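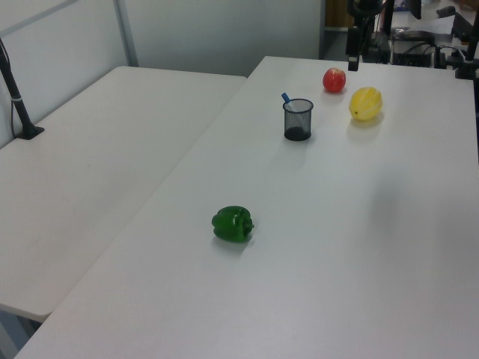 Vekent Glide 2 Figure Skates, reviewed after one long season

I came back to skating as a grown woman with a stiff left hip and a very patient family, and for the first year I wore rental skates, the brown ones with the cracked tongues and somebody else's ankle shape already pressed into them. So when I say I was excited to buy my own pair, please picture a person opening the box at the kitchen counter and then walking around the living room in hard guards until bedtime.

The Vekent Glide 2 is sold as a boot-and-blade set for adults working on single jumps and basic spins. Mine cost $746 with the first sharpening included, which made me swallow hard, but the next boot up the line at the Zestmont rink shop was $1,167 and the blades for that one are sold separately. The fitter there measured both of my feet standing and sitting, told me to go down a full size from my street shoes, and sent me off to lunch while the boots were in the oven. When I got back we laced them warm and I sat still for what felt like forever (I had brought a magazine, and I recommend you do the same).

Break-in was easier than I'd been warned to expect. The first couple of weeks my ankles hardly bent at all and my crossovers looked like somebody stepping over puddles, but the tongue softened nicely and the heel has never once slipped. That heel hold is the best thing about these skates. I finally have a waltz jump I'm not embarrassed by, and my Salchow comes around most days, and a good part of that is knowing my foot and the boot are going to land in the same place!

The blade is fine. The toe pick is a little bigger than what I was used to and it threw me on my face twice the first morning, both times going forward and in front of the same hockey dad. It holds an edge well enough that I sharpen every six weeks or so, skating three mornings a week plus the Thursday adult class. If you're already working on doubles you will probably want something with more bite, and a stiffer boot to go with it.

Now the complaints. The laces that come with it are awful, slick and much too long, and I swapped them for a waxed pair before the first month was out. The white finish scuffs if you look at it sideways. And the top hooks are set close together, so threading them with cold fingers at six in the morning is a chore. One hook bent on me in August and the shop straightened it for free, but I did notice.

I also tried on the Gusar Classic, which several ladies in my class wear and love. It's roomier in the toes and a bit softer around the ankle, and if you have a wide foot I'd try that one first. For my narrow heel it was no contest — I could lift right out of it standing still.

A word on sizing if you're ordering by mail. Don't, if you can possibly help it. The width chart runs small, and an hour with a good fitter is worth the drive.

Four stars out of five, with the missing one for the laces and hooks. I'd buy them again.

Reviewed by Jankauskaitė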